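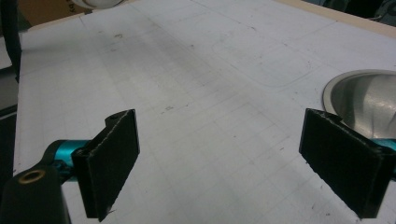
홈 게시판 생활 도움방 내 글 로그인

흰 책상 상판 얼룩과 테이프 자국, 어떻게 지우나요

조랴나 트카추크
12/3/20 조회 3,631 댓글 2

지난 10월에 중고로 흰 책상을 하나 샀습니다. 판매자 말로는 Astimska 제품이라고 하는데 스티커도 없고 설명서도 없어서 확인은 못 했습니다. 상판 재질도 모릅니다. 손톱으로 두드려 보면 속이 꽉 찬 느낌은 아닙니다.

문제는 세 군데입니다. 오른쪽 앞에 홍차 컵 자국이 동그랗게 남아 있습니다. 옅은 갈색이고 만져 보면 턱은 없습니다. 가운데에는 예전에 종이를 붙여 두었던 테이프 자국이 있는데, 끈적한 부분에 먼지가 붙어서 회색 띠처럼 보입니다. 마지막은 파란 볼펜 선입니다. 길이는 손가락 한 마디 정도인데 볼펜을 눌러 쓴 것 같고 살짝 파였습니다.

지금까지 해 본 것은 물걸레, 주방세제, 지우개입니다. 홍차 자국은 주방세제로 조금 옅어졌고 테이프 자국은 오히려 넓게 번졌습니다. 지우개로 볼펜 선을 문질렀더니 잉크가 주변으로 퍼져서 그만두었습니다. 집에 있는 것은 베이킹소다, 식초, 소독용 알코올, 매직블록입니다. 매직블록은 광이 죽는다는 글을 봐서 아직 안 썼습니다.

상판이 유광도 무광도 아닌 중간쯤이라 한 군데만 광이 달라지면 눈에 띌 것 같습니다. 창가에 둘 거라 빛이 옆에서 들어옵니다. 어떤 순서로 해야 할지, 쓰면 안 되는 것이 있는지 알려 주시면 감사하겠습니다. 새 상판으로 바꾸는 것은 마지막에 생각하려고 합니다.

공유 7 스크랩 12 신고

나자르 도브하뉴크

재질을 모르면 약한 것부터 가는 수밖에 없습니다. 그리고 뭘 쓰든 먼저 상판 밑면이나 뒤쪽 모서리에 시험해 보세요. 밑면은 마감이 다른 경우가 많아서 저는 뒤쪽 모서리를 권합니다. 벽에 붙는 쪽이면 티가 나도 상관없습니다. 면봉에 알코올을 묻혀서 일 분쯤 대고 있다가 닦았을 때 면봉에 흰색이 묻어나면 도장 면입니다. 그때는 알코올을 더 쓰지 마세요. 아무것도 안 묻어나고 손끝에 끈적임도 없으면 넓은 곳에 써도 대체로 괜찮습니다.

홍차 자국은 베이킹소다로 하세요. 가루를 그대로 뿌려서 문지르면 잔흠집이 생깁니다. 작은 그릇에 물을 조금 넣고 묽은 반죽처럼 개서 자국 위에 얹어 두고, 십 분 뒤에 젖은 행주로 걷어 냅니다. 힘은 거의 필요 없습니다. 한 번에 안 빠지면 다음 날 다시 하세요. 저는 부엌 선반에 있던 커피 자국을 이렇게 사흘에 걸쳐 지웠습니다.

식초와 베이킹소다를 섞는 방법이 많이 돌아다니는데 거품만 나고 서로 중화됩니다. 따로 쓰는 게 낫습니다. 식초는 이번에는 안 쓰셔도 됩니다.

테이프 자국은 세제를 쓴 뒤에 번졌다고 하셨으니 먼저 마른 상태로 돌려놓으세요. 하룻밤 그대로 두면 다시 끈적해집니다. 그다음 식용유를 키친타월에 조금 묻혀 자국 위에 덮고 십오 분쯤 기다립니다. 접착제가 불면 플라스틱 카드로 한 방향으로 밉니다. 왔다 갔다 하면 또 번집니다. 남은 기름은 주방세제를 푼 미지근한 물로 닦고, 맹물로 한 번 더 닦고, 마른 수건으로 마무리합니다. 드라이어를 쓰라는 사람도 있는데 상판이 얇은 필름을 씌운 것이면 열에 들뜰 수 있습니다. 재질을 모르는 상태에서는 안 쓰는 쪽이 안전합니다.

상판 가장자리도 확인해 보세요. 띠가 둘러져 있고 이음매가 벌어져 있으면 물을 많이 쓰면 안 됩니다. 물이 들어가면 속이 불어서 그건 되돌릴 수 없습니다. 행주는 꼭 짜서 쓰세요.

볼펜 선은 알코올 시험을 통과했을 때만 면봉으로 합니다. 선 바깥에서 안쪽으로, 면봉은 한 번 굴릴 때마다 깨끗한 면으로 바꿉니다. 파인 곳에 들어간 잉크는 다 안 나올 수도 있습니다. 이쑤시개 끝에 솜을 조금 감아서 하면 좀 더 들어갑니다.

도움이 됐어요 41 답글

필립 사우추크

그냥 매직블록 쓰세요. 저는 몇 년째 쓰는데 아무 문제 없습니다. 살살 문지르면 됩니다.

도움이 됐어요 3 답글

라빈데르 산두

매직블록은 아주 고운 사포라고 생각하시면 됩니다. 무광 상판은 문지른 자리가 반들반들해지고 유광은 뿌옇게 됩니다. 위에 쓰신 분은 운이 좋았거나 상판 전체를 고르게 문지르신 것 같습니다. 창가에 두고 빛이 옆에서 들어온다고 하셨으니 저라면 마지막까지 미룹니다. 꼭 써야 하면 볼펜 선에만, 새끼손톱만 하게 잘라서 쓰세요.

저는 Lysenko라는 작은 공방에서 상판 청소와 보수를 맡고 있습니다. 밝은 색 상판은 얼룩보다 청소 뒤에 남는 얼룩 때문에 다시 손이 가는 일이 많습니다. 세제를 쓰고 물로 헹구지 않으면 얇은 막이 남고, 거기에 손때가 붙습니다. 닦을 때는 행주를 두 장 쓰세요. 한 장은 세제용, 한 장은 헹굼용입니다. 헹굼용 행주는 색이 없는 것이 좋습니다. 빨간 행주에서 물이 빠져 분홍색이 된 상판을 고친 적이 있습니다.
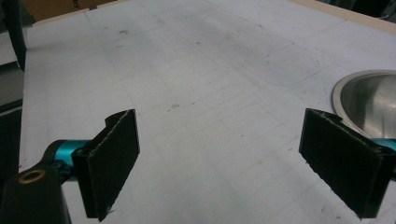 밝은 색 작업대 상판

닦은 뒤에는 바로 판단하지 마시고 다 마른 다음 옆에서 보세요. 바로 위에서 보면 대부분 깨끗해 보입니다. 저녁에 불을 끄고 휴대전화 불빛을 상판에 거의 눕혀서 비추면 남은 기름막과 접착제가 다 보입니다. 낮에 안 보이던 자리가 꽤 나옵니다.

테이프 자국에 식용유를 쓰는 것은 저도 찬성입니다. 다만 올리브유보다는 냄새가 적은 기름이 낫습니다. 시중에 파는 스티커 제거제는 오렌지 껍질 성분이 든 것이 많은데, 도장 면에서는 표면이 물러지는 경우가 있었습니다. 쓰실 거면 역시 뒤쪽 모서리부터입니다. 아세톤과 매니큐어 제거제는 쓰지 마세요. 락스도 안 됩니다. 하얀 상판이니까 락스로 더 하얘질 거라고 생각하기 쉬운데 누렇게 변하는 마감이 있습니다.

순서를 적으면 마른 먼지 털기, 물걸레, 홍차 자국, 테이프 자국, 볼펜 선입니다. 하루에 다 하지 마시고 중간에 말리는 시간을 두세요. 기름을 쓰는 작업과 알코올을 쓰는 작업은 다른 날에 하는 편이 결과를 보기 쉽습니다.

볼펜 자리의 파인 흠은 가구용 흰색 왁스로 메울 수 있습니다. 그런데 흰색도 종류가 많습니다. 우리 공방에 있는 것만 해도 따뜻한 흰색, 차가운 흰색, 회색 기가 도는 흰색이 따로 있습니다. 색이 안 맞으면 안 메운 것만 못합니다. 손가락 한 마디면 저는 그냥 두고 그 위에 연필꽂이를 놓겠습니다.

교체하실 경우에는 상판만 따로 재단해 주는 곳에 치수를 보내 보세요. 다리 나사 구멍 위치까지 재서 보내야 합니다. 구멍을 새로 뚫을 생각이면 상판 두께도 같이 재세요. 나사가 길어서 위로 뚫고 나온 책상을 본 적이 있습니다.

도움이 됐어요 28 답글

조랴나 트카추크

두 분 자세한 답변 감사합니다. 필립 님도 감사합니다. 뒤쪽 모서리에 알코올을 해 봤는데 면봉에 아무것도 안 묻었습니다. 홍차 자국은 베이킹소다 두 번째에 거의 안 보입니다. 테이프 자국은 기름으로 불려서 카드로 밀었고, 왼쪽 끝에 조금 남은 것은 내일 다시 하려고 합니다. 가장자리 띠는 뒤쪽 한 곳이 살짝 들떠 있어서 그쪽은 물을 안 댔습니다. 볼펜 선은 옅어졌지만 파인 데는 그대로입니다. 연필꽂이는 이미 올려놓았습니다.

답글 공유 신고

관련 글: 책상 다리 흔들림 | 행주 삶는 시간 | 중고 가구 냄새

이용약관 개인정보 문의하기 맨 위로
© Wadotby 생활 도움방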